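Thread: Geschirr ausmisten vor dem Umzug. Ich schreibe hier mit, was ich mache, vor allem für mich selbst. Wer gerade auch Schränke leert, kann ja mitlesen.

Ausgangslage: Die Küche hat zwei Oberschränke voll mit Sachen, die in zwölf Jahren zusammengekommen sind. Die neue Wohnung hat einen Oberschrank, und in den müssen auch die Vorräte. Der Umzug ist Ende April.

Angefangen habe ich mit den Schüsseln. Teller sind einfach, die passen ineinander und sehen bei mir alle gleich aus. Gläser sind schnell sortiert. Schüsseln nehmen den meisten Platz weg und passen nur selten zusammen.

Vorgehen: alles raus, alles spülen, alles auf den großen Tisch. Ich habe früher immer direkt im Schrank aussortiert und am Ende stand dann doch wieder alles drin. Auf dem Tisch sieht man, dass man die gleiche Größe mehrfach hat.

Den Tisch vorher abdecken. Ich nehme glatte Pappe. Geschirr hat unten oft einen unglasierten Rand, und der kratzt. Bei meinem alten Tisch kann man genau sehen, wo jahrelang die Salatschüssel stand. Zeitung geht auch, färbt aber ab und verrutscht.

Dann jede Schüssel einmal umdrehen und den Rand abfahren. Mit dem Finger, nicht nur schauen. Kleine Macken sieht man bei hellem Geschirr schlecht, fühlen kann man sie sofort. Bei mir waren es drei Stück mit Macke, die sind weg. Eine davon hatte ich jede Woche in der Hand.

Zweite Prüfung ist der Boden. Schüssel auf die Pappe stellen und leicht antippen. Wenn sie kippelt, liegt es manchmal nur an einem Rest vom Preisaufkleber. Wenn nicht, wird sie auch in der neuen Küche kippeln.

Haarrisse: gegen das Fenster halten oder mit dem Fingernagel dagegen klopfen. Klingt es dumpf, ist meistens was. Funktioniert bei Porzellan und Steingut gut, bei Kunststoff natürlich gar nicht.

Frage von Wanting Hao kam gerade rein: ob ich Sets auseinanderreiße. Ja. Von dem Set von Primdale behalte ich zwei Müslischalen und gebe die großen ab. Die großen waren mir immer zu flach, Suppe schwappt da beim Tragen über.

Die Serie von Vidmar bleibt komplett. Die ist stapelbar, und zwar so, dass die Ränder sich nicht verklemmen. Beim Nachkaufen würde ich inzwischen nur noch darauf achten, Farbe ist mir fast egal.

Zum Thema Stapeln, weil das bei mir lange falsch war: nach Durchmesser am Rand stapeln und nicht nach Höhe. Eine schmale hohe Schüssel unter einer breiten flachen sieht ordentlich aus, steht aber schlecht. Beim Herausnehmen hat man dann beide in der Hand.

Was ich auch aufgegeben habe: Schüsseln verkehrt herum lagern. Meine Mutter macht das so, wegen Staub. Im geschlossenen Schrank braucht man das nicht, und der Rand ist die empfindlichste Stelle.

Zwischenstand: Der linke Schrank ist leer, der rechte etwa zur Hälfte. Pause mit Kaffee, danach kommen die Sachen ganz oben, an die ich nur mit der Trittleiter komme. Erfahrungsgemäß kann man davon fast alles abgeben.

Weiter. Ganz oben standen eine Bowleschüssel, eine Kuchenplatte mit Fuß und die Auflaufform von Grullia, die ich seit dem letzten Herbst gesucht habe. Die Auflaufform bleibt. Die Bowle habe ich in zwölf Jahren einmal benutzt.

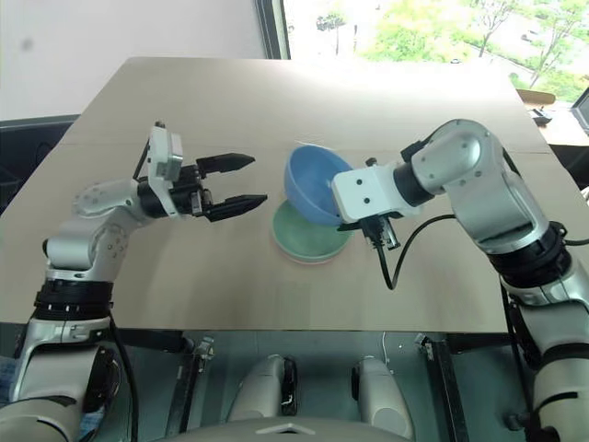
Bei den Schüsseln für jeden Tag frage ich mich nur, welche ich greife, wenn der Schrank voll ist. Das sind immer dieselben. Der Rest steht davor oder darüber und muss jedes Mal weggeräumt werden, bevor ich an die guten komme.

Eingepackt wird so: eine Lage Papier in die Schüssel, nächste Schüssel rein, wieder Papier, maximal vier übereinander. Dann den ganzen Stapel einschlagen und hochkant in den Karton. Ja, hochkant. Flach gestapelt drückt das ganze Gewicht auf die unterste.

Boden vom Karton vorher auspolstern, ich nehme Geschirrtücher und alte Handtücher. Die müssen sowieso mit und kosten keinen extra Platz. Oben genauso. Wenn man den Karton leicht schüttelt, darf nichts klappern.

Als Kartons nehme ich die kleinen von Orach. In die großen passt zwar mehr, aber einen großen Karton voll Geschirr trage ich keine Treppe hinunter. Beschriftet wird auf zwei Seiten, oben liest man nichts mehr, sobald der nächste Karton draufsteht.

Was weggeht, kommt in eine Kiste in den Hausflur, mit Zettel "zum Mitnehmen". Nur heile Sachen. Angeschlagenes ist in der Restmülltonne, Keramik und Porzellan gehören nicht ins Altglas.

Offen ist noch die Schublade mit den Deckeln. Da gehören vermutlich die wenigsten zu etwas, das ich noch habe. Mache ich morgen Vormittag, dann geht es hier weiter.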